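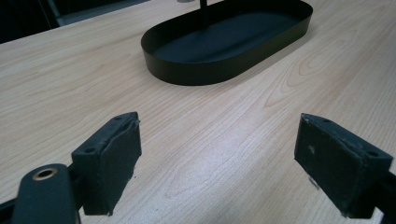
Section 3: Setting Up the Hand-Held Gripper

Reading time: 3 min
Print this page | E-mail this page

This section covers the hand-held gripper used in the Nekis student project. Read it through once before you pick up the tool. Teams that worked with the older Wullon gripper should read it too – the finger pads and the check order are different.

Before you start

You need one gripper, one tabletop, one object from the Hustitz object box and the team log. Use a table that does not rock. Push chairs back far enough to walk along the working side.

3.1 Check the fingers

1. Hold the gripper by the handle with the fingers open and pointing away from you.
2. Look at the two screws on the top face of each finger block. If one is loose, tighten it by hand with the short driver. Do not use a power driver.
3. Look at the pad on the inner face of each finger. Scuffs and light wear marks are acceptable. A lifted corner is acceptable if the pad stays put when you press on it.
4. Close the fingers slowly until the pads touch. They should meet flat along their length.
5. Open and close 10 times. Stop if the linkage catches.

Note: Pads are replaced after 2,000 grasps, or earlier if a pad slides on its block. Write the grasp count in the log at the end of every session. The next team starts from your number.

CAUTION: Keep fingertips out of the linkage while the gripper is moving. Tie back long hair and take off lanyards.

3.2 Place the object

1. Clear the table of pens, cups and phones.
2. Set the object down within easy reach, at an angle to the table edge. For the first session use the black oval tray with the upright rod.
3. Check for glare. A shiny tabletop throws back a bright band under ceiling lights. If the band runs across the object, turn off the nearest row of lights or move to the other end of the table.
4. Stand so that your own shadow falls behind you.

Note: Do not use the rod as a handle. The task for the tray is a grasp on the rim.

3.3 Make a practice run

1. Start with the fingers open and the object ahead of them, with bare table in the gap.
2. Call "start" so your partner can begin the timer.
3. Move forward at a steady pace. Keep the fingers level with the table and do not let them drag.
4. Bring one finger inside the rim and the other outside, then close.
5. Lift the tray a hand's width, hold it, and set it down again.
6. Open the fingers fully before you back away.

Each run must finish within 120 seconds. Make 3 practice runs before you log one for scoring. A dropped tray counts as a run – write it down and carry on.

CAUTION: If the tray tips, let it go. Do not grab for it with your free hand while the fingers are closing.

3.4 Put the gripper away

Leave the fingers slightly open so the pads do not press together overnight. Wipe the table with a dry cloth. Return the tray to the Hustitz box and the gripper to the Nikolaidis cabinet, bottom shelf, by 5 p.m.

Scoring sheets for the February round are in Section 4.

Shares: 3 | Comments: 0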